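# How Do You Test a Robot Hand?

Picking up a carrot is easy for you. For a robot arm, it is a hard job. In our workshop at Estum, we practice this job with toy vegetables and a real saucepan.
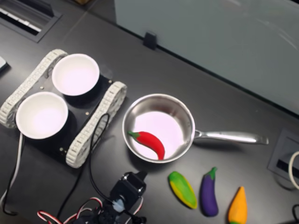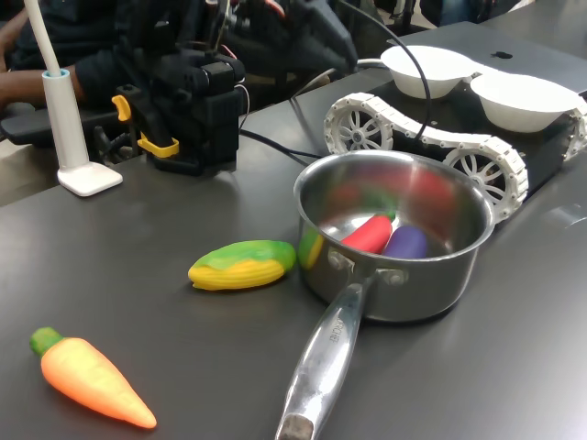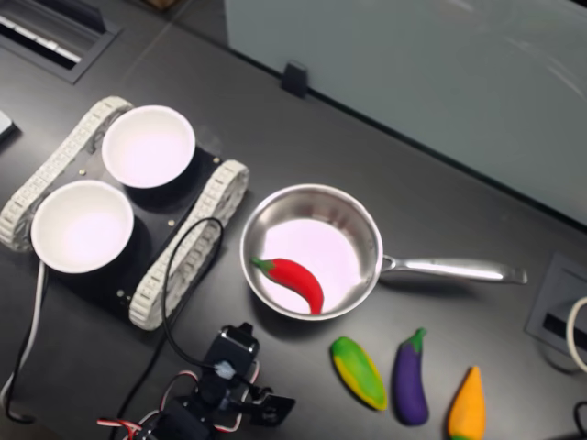
*Reading time: 2 minutes*

## What is a gripper?

A gripper is the hand of a robot. Small motors, called servos, move the arm and the gripper. The wires bring them power and tell them where to go.

## Why toy vegetables?

Each vegetable has its own shape. The carrot has a thin end and a thick end. The eggplant is round and can roll away. When the pepper lies in the pan, the gripper must go over the rim first — and it must not hit the metal.

The white bowls stand on a small vehicle with tracks, like the tracks of a bulldozer.

## Which one is better?

Bahman Naseri compared two grippers, which we call Marwat and Ludilia. Each one got 43 tries with the same toys. Marwat dropped the toy 26 times. Ludilia dropped it less often, but it was slower.

To compare in a fair way, we change only one thing at a time. If we change the gripper, the toys stay the same.

## Try it at home

Take two spoons and use them as a gripper. Can you lift a carrot into a bowl? Try a grape next.

*Written by Babak Rezaei*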